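Birik Tabletop Handling Set: README and Data Card

Version 4. Last updated 29 Apr 2019
Maintainer: Adelino Caldeira, Skillirlow

Summary

Birik is a set of teleoperated recordings of a robot arm handling kitchenware on a table. It holds 1,046 episodes, of which 559 have passed second review. The rest are included but flagged, and should not be used for benchmark numbers. Recordings were made at two sites, Cikby and Macedo, under the same operating rules. Those rules are printed below because people outside the project have asked for them, and because most of the errors in version 3 came from sites reading them differently.

Contents

episodes/ one folder per episode, with video, joint states and gripper state
labels/ one text file per episode, written by the operator
review/ reviewer notes and the reviewed flag
rules/ this document and the site checklists

Operating rules

1. One operator per arm. The operator who starts an episode finishes it. If there has to be a handover, stop and begin a new episode.

2. The emergency stop stays within reach of the operator's free hand. Test it at the start of every shift and sign the shift sheet. An unsigned sheet means the whole shift is marked unreviewed.

3. Keep hands out of the work area while the arm is powered. Reset objects with the arm parked and the enable switch off. Macedo used to allow quick resets with the arm on hold. This is no longer accepted.

4. Use the reduced speed setting for anything that can chip or break. Full speed is for cloth, sponges and plastic only.

5. Check the finger pads before each session. Replace a pad if it is torn, loose, or has lost its grip. Surface marks alone are not grounds for replacement, but write them on the shift sheet so reviewers can tell old marks from new ones.

6. Do not change the room lights in the middle of an episode. Glare on glossy objects is allowed. Do not move an object just to get rid of a reflection.

7. Failed attempts are kept. Label them as failed and say at what stage: approach, grasp, lift or place.

Labeling

Labels are short and in plain words. Name the object, then what was done with it. Use "bowl," "cup," "plate" and so on, with a color or size if there is more than one of the same kind on the table. Do not guess at material. Version 3 had the same bowl labeled as wood, ceramic and plastic by different people, and 39 labels had to be rewritten.
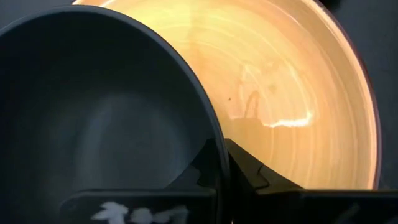

Color words need some care too. A surface under strong light can look like a different color from one moment to the next. Pick the word that fits the object in ordinary room light and stick with it through the session. If two objects overlap in the wrist view, the label should still name both, and the one being handled goes first.

Review

Each episode is checked by someone who did not record it. The reviewer watches the full video, reads the label, and confirms that the gripper state matches what the fingers do. Disagreements go to the maintainer. Reviewers do not edit labels directly. They write a note, and the operator makes the change.

Known problems

Gripper state lags the video in some early Cikby episodes. The affected folders have a file named LAG in them.
Shift sheets from the first Macedo session were lost, so those episodes remain unreviewed under rule 2.
The plate labels do not yet separate side plates from saucers.

Planned changes

The site checklists will be merged into one in May. Rule 5 will get a set of reference photos for pad wear. Send corrections to the maintainer with the episode folder name in the subject line.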